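Stecklochgestell Vanell aus klarem Acryl

Artikelgruppe: Gestelle und Halter
Hersteller: Wercombe
Ausführung: klar, unbeschichtet
Artikelnummer: VN 271

Produktbeschreibung

Das Vanell ist ein offenes Gestell aus transparentem Acryl. Es besteht aus senkrechten Schienen, Querstäben und kurzen Zapfen, auf die sich Schlaufen, Ringe, Spulen und andere leichte Teile mit Bohrung oder Öse aufstecken lassen. Verwendet wird es in Werkstätten, Nähateliers, Ladengeschäften und Schulungsräumen, überall dort, wo kleine Teile griffbereit hängen sollen und der Blick auf die Fläche dahinter frei bleiben muss.

Die Platten und Stäbe sind gesägt und an den Kanten poliert. Polierte Kanten fangen das Licht und wirken je nach Blickwinkel weißlich. Das ist eine Eigenschaft des Materials und kein Reklamationsgrund.

Technische Daten

Höhe: 700 mm
Material: Acryl, klar
Gewicht: rund 1.000 g
Verbindung: gesteckt und verklebt, keine Metallteile
Einsatz: nur in Innenräumen
Temperaturbereich: bis 60 °C

Lieferumfang

1 Gestell, fertig montiert
1 Mikrofasertuch
1 Beutel mit selbstklebenden Füßen
Pflegehinweis in deutscher und englischer Sprache

Die Füße sind nicht vormontiert. Wer das Gestell flach auf den Tisch legt, braucht sie meist nicht. Bei stehender Verwendung werden sie unter die untere Querleiste geklebt. Die Klebestelle muss vorher fettfrei sein.

Aufstellung und Gebrauch

Das Gestell kann stehend an eine Wand gelehnt oder liegend auf der Arbeitsfläche verwendet werden. Liegend eignet es sich besonders zum Sortieren und Vorbereiten, weil man von oben auf alle Zapfen zugreifen kann. Stehend sollte es nur im unteren Bereich schwerer bestückt werden. Eine Wandbefestigung ist nicht vorgesehen. Bitte keine Löcher in die Schienen bohren, das Material kann reißen.

Zum Umsetzen das Gestell mit beiden Händen an den Schienen fassen, nicht an den Zapfen oder an einem einzelnen Querstab. Die Zapfen sind für das Gewicht kleiner Teile ausgelegt. Stoffe und Bänder vorher abnehmen, sie verhaken sich beim Tragen leicht.

Auf dunklem oder farbigem Untergrund sind die Zapfen besser zu erkennen als auf Weiß. Fidel Gaete, der die Reihe für Wercombe betreut, empfiehlt eine matte Unterlage, auf glänzenden Flächen stören die Spiegelungen beim Aufstecken. 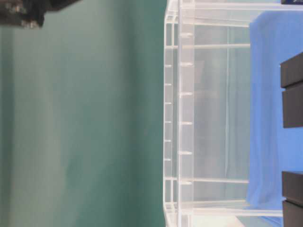
Auch ein Baumwolltuch genügt, solange es glatt liegt und nicht unter die Schienen gezogen wird. Grobe Gewebe mit eingeschlossenem Staub hinterlassen auf Acryl feine Kratzer, vor allem wenn das Gestell darauf verschoben wird.

Reinigung und Pflege

Staub zuerst mit klarem Wasser abspülen oder mit einem weichen Pinsel entfernen. Danach mit lauwarmem Wasser und etwas Spülmittel reinigen und mit dem beiliegenden Tuch trocknen. Kein Glasreiniger, kein Alkohol, kein Aceton. Nicht in die Spülmaschine geben. Leichte Kratzer lassen sich mit der Acrylpolitur Lurunance (Artikelnummer LU 663) auspolieren, tiefe Kratzer nicht.

Bei starker statischer Aufladung hilft ein feuchtes Tuch. Antistatiksprays nur verwenden, wenn sie ausdrücklich für Acryl freigegeben sind.

Zubehör

Acrylpolitur Lurunance
Unterlage Tyagi, matt
Ersatzfüße, selbstklebend

Versand

Das Gestell wird in einem Karton mit Kantenschutz verschickt. Bitte den Karton bis zur Prüfung der Ware aufbewahren. Transportschäden innerhalb von 14 Tagen melden, am besten mit Foto der beschädigten Stelle und der Verpackung. Sonderlängen sind ab September wieder lieferbar, die Fertigung dauert dann drei bis vier Wochen.

Fragen zu Sonderlängen und Mengen beantwortet Hipólito Aravena über das Kontaktformular. Bitte die Artikelnummer und die gewünschte Höhe angeben.

Stand der Angaben: 06.08.2026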